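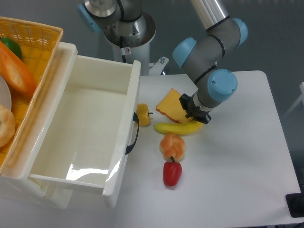
つかむ前に一度止まったほうがいい、と隣の席から言われた。止まらずに行くと、あとで機械がその勢いまで覚えてしまうから、と。

私は返事をせずに、手元のレバーを少し戻した。言われなくても止まるつもりだったが、言われたから止まったように見えるのが嫌で、それからもう一呼吸待った。爪の先はバナナの右端の上にある。指を閉じる前に肘を軽く上げ、手首の角度を直した。

Puvbergの仕事はこれで二度目になる。最初は十二月で、そのときは布をたたむ作業だった。今度は食べ物のおもちゃを引き出しに入れる。台の上にピーマンやパンが出ていて、引き出しは開いている。私が遠隔で腕を動かし、一つずつ入れていく。その動きがすべて記録されて、あとで腕がひとりで同じことをするための手本になる。手本は一日に60本。画面の左上に指示文が出る。今日の指示文は「食べ物を引き出しに入れる」だけで、順番は書いていない。

順番が書いていないのは困る。

バナナを持ち上げた。運ぶあいだに爪の中で少し回り、引き出しの縁にかすって、中で転がった。成功のボタンを押すかどうか迷ったが、縁に当たったものも成功に数えてよいと手順書にある。次にトーストをつかんだ。薄いので、台に爪を押しつけるくらいまで下げないと指が入らない。二度すべって、三度目に角が持ち上がった。それから黄色いピーマン、ねじれたパン、赤いピーマン。最後に引き出しを閉めて終わりにした。記録の終了を告げる音が鳴った。

「いまのは捨てますか」と隣が聞いた。

「捨てない。トーストで二度すべったけど、入ったから」

「すべったところも覚えますよ」

「すべったあとにどうするかも覚えるでしょう」

隣は何か書きつけて、自分の画面に戻った。声の低い人で、いつも私より先に来ている。名札はつけていない。仕事の話しかしたことがない。

台の上を元に戻すのも私たちの仕事だった。部屋に入り、引き出しを開け、おもちゃを出して並べ直す。毎回少しずつ置き場所を変えるように言われている。同じ場所にばかり置くと、腕は物を見ずに場所を覚えるのだそうだ。だから私はトーストを遠くに置いたり、ピーマンを寝かせたりした。変えているつもりでも、20本目あたりで記録を見返すと、赤いピーマンはたいてい手前に立っていた。私の手が届きやすいところに、私が置いていた。

昼に食堂でうどんを食べた。壁の画面ではWetthorpeの倉庫の映像が流れていた。去年ここで覚えた腕が、あちらで箱を積んでいるという。音は出ていない。箱を置く前に、腕は必ず一度止まった。止まって、肘を軽く上げ、それから手首を直して下ろした。

私は箸を置いた。

箱の仕事をしたことはない。ただ、Clesaの訓練室に通っていた最初の月に、積み木を積む手本を山ほど作った。あの記録がどこへ行ったのかは聞いていない。まとめて何かに使われたのだと思う。画面の腕は次の箱を取りに行き、戻ってきて、また止まり、肘を上げた。うどんがのびるので、残りを食べた。

午後、私は肘を上げないようにやってみた。意識すると動きがぎこちなくなり、つかみ損ねが増えた。4本続けて失敗し、その4本は捨てた。5本目で、気がついたら肘が上がっていた。

「さっきから何をしているんですか」と隣が言った。

「癖を直してる」

「どの癖ですか」

説明しようとして、うまく言えなかった。つかむ前に肘を少し上げるのは、母の癖だった。鍋の蓋を取るときも、洗濯物を棹から外すときも、母は先に肘を上げた。袖が汚れないようにだったのか、肩が悪かったのか、聞いたことはない。Luの家を片づけに行ったとき、食器を箱に詰めながら、自分が同じことをしているのに気づいた。袖はまくってあって、汚れる心配はなかった。

「肘です」と私は言った。

隣は私の画面をのぞいて、前の記録を再生した。腕が下りてきて、止まり、肘が上がり、爪が閉じる。隣はそれを二回見た。

「これは直さなくていいと思います。上がったほうが手首に余裕が出る」

「でも、要らない動きでしょう」

「要らない動きなら、向こうで勝手に減ります。本数が多ければ」

「減らなかったら」

「残りますね」

そう言って隣は自分のレバーに手を戻した。

夕方までに60本をそろえた。最後の一本では、赤いピーマンをいちばん奥に置き、トーストを引き出しの取っ手のそばに置いた。やりにくい配置だった。バナナは一度で入った。ねじれたパンは表面がでこぼこで、爪が斜めにかかり、それでも落ちずに運べた。赤いピーマンに腕を伸ばし、上で止めた。肘が上がった。そのままにして、爪を閉じた。

引き出しを閉めて、成功のボタンを押した。備考の欄には何も書かなかった。日付の欄に2025年2月27日と打ち込んで、部屋の明かりを落としに行った。隣はまだ続けていて、明かりは半分だけにしてほしいと言った。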